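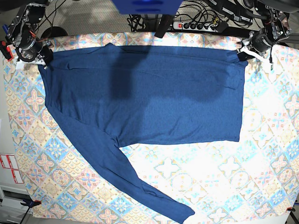
Long-sleeved shirt in blue knit, on a pastel patterned tablecloth.

Home | Reviews | Hearing Room | Forms | Archive | Contact

Tullalow exhibit binder software, desktop edition

Reviewed by Naledi Kruger, 2018-01-05

Tullalow is a program for assembling exhibit binders for arbitration hearings. It takes a folder of PDFs, word processing files and emails, stamps each one with an exhibit number, builds an index with working links, and writes out a single paginated PDF or a set of volumes. It does not manage a case, keep a calendar or bill time. I used it on two matters, both commercial, both before a sole arbitrator. One was a supply contract dispute with a clean paper record. The other was a partnership breakup in which most of the exhibits were email chains forwarded by people who disliked each other, with the same attachment turning up under several names.

My earlier method was Mahuika for the stamping and a word processor table for the index. Where I compare speeds or error rates, that is the comparison.

Installation and setup

The installer runs without administrator rights, which matters in offices where the IT contractor comes in on alternate Tuesdays. Activation requires a network connection once. After that the program ran offline, including a full binder build on a laptop in a hearing room with no usable Wi-Fi.

Setup consists of choosing a stamp template and a numbering scheme. The supplied schemes cover C and R prefixes, plain numerals, and letters. Joint exhibits need a custom scheme, and the field for that accepts a pattern string. The manual explains the pattern syntax on a single page with one typo: the closing bracket is missing from the second pattern shown, and copying it as printed gives a "scheme invalid" message with no further detail.

Import

Dragging a folder onto the window imports everything in it, subfolders included. Files appear in a list in name order. There is no import by document date, although the program reads the date from email headers and will sort on it afterward. Sorting is applied before numbering, so the order of operations should be import, sort, check, number. If you number first and sort second, the numbers stay with the documents and the list looks shuffled. This is correct behavior, but the manual should say so earlier than it does.

Emails convert with header, body and attachments as separate items. Attachments can be kept with the parent as one exhibit or split off. The default is to split, and I changed it at once. In the partnership matter the authenticity of several attachments was contested, and an attachment that has come loose from its cover email is a gift to the other side. The setting is under Preferences, then Conversion, then Mail, and it is stored per binder. It has to be set again for each new one.

Spreadsheets convert poorly. Wide sheets are split across pages at the print boundary with no attempt to scale, and hidden columns are dropped without notice. Print them to PDF yourself and import the result.

Stamping and pagination

Stamps can go in any corner or at the center of the bottom margin. The program checks for existing content under the stamp and moves the stamp inward when it finds any. On scans with dark edges this check reads the shadow as content, and the stamp drifts toward the middle of the page. Turning the check off for a single exhibit is possible through the right-click menu. Doing it for a selection of exhibits is not.

Page numbers run continuously through the binder or restart at each volume. The printed page number and the number shown in the PDF reader agree, provided the cover and index are included in the count. I consider this the most useful thing the program does. Anyone who has watched a witness, two lawyers and an arbitrator look for page 212 in four different places will see the point. Mahuika stamps correctly but leaves the reader's own numbering alone, and the two drift apart by the length of the index.

Late exhibits

Late exhibits are the real test of a binder program. Tullalow handles them by insertion pages: a new document placed behind page 88 becomes 88.1, 88.2 and so on, and earlier cites still hold. The alternative is a full renumber, offered in the same dialog box. The two buttons are adjacent, the same size and the same color. I pressed the wrong one once. Undo reversed it, but undo is cleared on save, and autosave is on from the start. Turn autosave off before working on a binder that has already been served.

Insertion pages are indexed correctly. Cross-links from witness statements to exhibits also survived the insertion of 12 late documents in the supply matter, and I found no broken ones on a manual check of the whole set.

Redaction

The redaction tool removes the text under the box. I tested this by searching, by copying and pasting, and by opening the output in a text editor. Nothing came through. It does not clear document properties unless the "Strip details" box is ticked on export, and that box is off by default. On one exhibit the title property still held the client's internal file name, which included the word "exposure." Tick the box.

Output

A full build of the larger binder took long enough to make coffee and short enough that the coffee was still being poured. Partial builds rebuild only the changed volume. File size was close to the sum of the inputs, and the bookmarks opened properly in every reader I tried, including the elderly one on the arbitrator's tablet.

For print, the program will produce tab sheets sized to standard dividers. The tab labels are set in a narrow typeface that cannot be changed. Vusumuzi Potgieter, who ran the print job for the supply matter, moved them to Ikgate and set them there. The copy shop had no complaints about the rest.

Support

I wrote to support twice. The first question, on the pattern string, was answered the same afternoon with a corrected line I could paste in. The second, asking for the content check to be switched off across a selection, was acknowledged and entered as a request. There is a telephone number, but it goes to licensing.

License

Licenses are sold per seat. Each seat may be installed on two machines, which covers an office desktop and a hearing laptop. Moving a seat to a third means releasing one of the others from within the program, so a dead laptop requires an email to licensing. Binders open read-only without a license. Opposing counsel can therefore be sent the native file, though I would not do it, as it carries private notes unless they are purged first.

Compared with Vallska

Gumaro Meléndez lent me his seat of Vallska for a weekend so that I could run the partnership exhibits through it. Vallska is faster at import and much better with duplicates: it groups matching attachments and asks which to keep, where Tullalow only flags files that are identical byte for byte. An attachment saved again by a different mail program gets past Tullalow every time. Against that, Vallska has no insertion pages. A late exhibit goes at the back or the binder is renumbered. For a record closed well before the hearing, Vallska is the better choice. My records are seldom closed well before the hearing.

Known faults in the version tested

Long file names are cut in the index with no marker to show it.
The search box ignores apostrophes, so O'Dell and Odell give the same hits.
Rotated scans lose their rotation if replaced with a new file.
The "Recent" list shows binders that have been deleted.

The vendor's release notes list a fix for the rotation fault in March. I will rerun that part of the test on the new build and add the result under this entry.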